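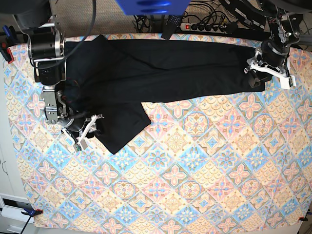
Stop Buying Clothes You Have to Be Careful In

January 1, 2025

No resolutions this year. Just one complaint, and then I have to go make soup.

I own too many clothes I'm scared of. A cream sweater that can't meet a tomato. A shirt that needs a cool iron and a damp cloth and, I think, an apology. Two jackets with tags that say dry clean only, and the cleaner in Grikville closed in February and the next one is in Millidley, 18 miles each way. So they hang there. Very clean, those jackets. Never been anywhere.

Meanwhile the black pants go everywhere. Work, funerals, the dump. I bought them on sale eight years ago and if you divide the price by the wearings you get a number so small it's silly. Nothing else I own comes close. Not the car, not the couch.

So here's my opinion, for what its worth. The care label should be the first thing you read, before the price. The price is what you pay once. The label is what you pay every week for as long as you own the thing, in time and quarters and worry. A $30 shirt that needs hand washing is not a $30 shirt. Do the sums. Ten minutes at the sink, every wear, plus the flat drying, plus the corner of the bedroom you lose to the flat drying. You've taken on a part-time job.

And stores know this. Go into Clulex and try to find the label on anything. It's sewn down inside the left seam, under another label, under a spare button in a tiny plastic bag. White thread on white ribbon. Six languages. I stood there last winter with a blouse turned inside out over my arm like a skinned rabbit and a very polite young clerk asked if I needed a fitting room. No. I needed a magnifying glass.

I know the answer to this. Nice things take care, that's what makes them nice. My mother would have said so. She had a wool coat from Tessier that she brushed after every wearing, with the good brush, and it lasted her until she was too small for it. Fine. I'm not against care. One coat, brushed - that's a pleasure, even. But she had the one coat. She did not have 12 coats each with its own opinions about water.

That's what has changed, I think. We got the fussiness without the fewness. Delicate used to mean rare. Now it means the fabric was thin and the factory was covering itself. Half those dry clean tags are just somebody being cautious, I've washed plenty of them in the sink and lived. The other half are telling the truth, and I've got the doll-sized cardigan to prove it.

Black cotton, plain cut, pockets that hold something. Wash it with anything dark, hang it or dry it, fold it on the table when you've got a minute.
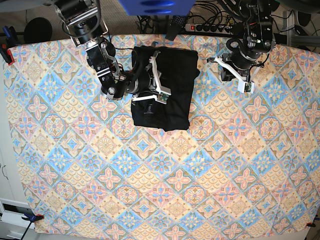
Black, folded, ready for the drawer.

Folding counts too, by the way. Add it to the sums. Anything that can't be folded has to be hung, and anything that has to be hung takes up rod, and rod is the scarcest stuff in any apartment built before people had clothes. I measured mine. Not going to tell you. But a drawer is generous. A drawer will take a stack of pants and a stack of T-shirts and still shut if you lean on it a little.

I'll give you silk its due. Some people get real joy out of a silk shirt and the whole ceremony, the little bottle of special soap, the towel roll. Good for them, I mean that. If you love the washing then the washing isn't a cost. But most of us don't love it, most of us bought the thing at 8 at night after a bad day becuase it was soft, and we never thought about the sink at all.

What would I change? Put the washing instructions on the price tag. Front side, same size print as the number. WASH WITH EVERYTHING or WASH ALONE BY HAND. That's it, that's the whole reform. People would still buy the cream sweater. They'd know what they were getting into. And I'd bet you $400 the stuff on the racks would get easier to live with in two years flat, once the makers had to say it out loud.

The jackets are going to the thrift store on my next trip out that way. Somebody in Millidley can have them. They're closer to the cleaner.

The sweater I'm keeping for now. But I'm wearing it tonight, and it's tomato soup, and I'm not putting on an apron.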